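Skaltari Houseplant Swap List
Re: long table, greenery for the December supper
8 December 2022

Hello everyone,

Thank you for all the replies, and forgive me for answering in one go. I have been going back and forth on this since breakfast. First, the earlier note, for anyone who missed it:

> We have the long wooden table for the Skitance supper and no
> decorations to speak of. Could the plant people lend us some
> green? Nothing fussy, nothing that drips on the wood. We'll
> seat 11 down each side if we squeeze.
> And does anybody have a view on flowers? Soler wanted 40
> dollars for a very small bunch.

My view on flowers is to save your 40 dollars! Plain leaves look lovely on a wood that color, warm brown with a good shine to it, and I'd be happy with green sprigs and a few candles and nothing else. I tried to say this last time and I think I got sidetracked by the napkins. 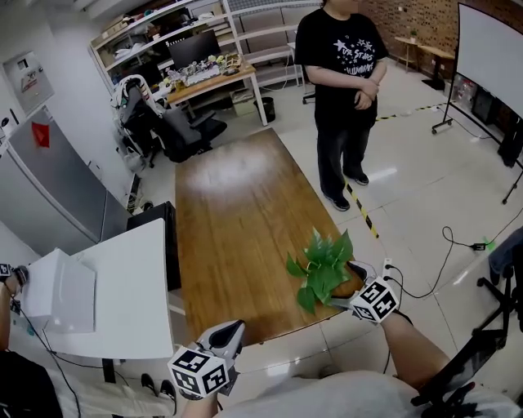 A leafy sprig near the corner of the long table. Pothos, or something very like it.

I do love those broad, pointed leaves. If you have a pothos at home that has gotten leggy (mine is halfway to the kitchen door), cut it just below a leaf joint and stand the pieces in a jar of water until the supper. Five leaves or so to a piece is plenty. Please pick sprigs up by the stem end when you lay them out, as the leaves bruise, and keep them in toward the middle where sleeves won't catch them. Wipe the stems well, too, for the sake of that finish.

I can bring 33 cuttings, all from the one plant, and I still have the green tray from the Skosau sale to carry them in. If someone else has ivy, wonderful, bring that along, but do keep it away from the plates and from anybody's cat.

Leftover sprigs can go home with whoever wants them. They root easily, and I would much prefer that to the compost.

Warmly, and sorry for the length,
your list keeper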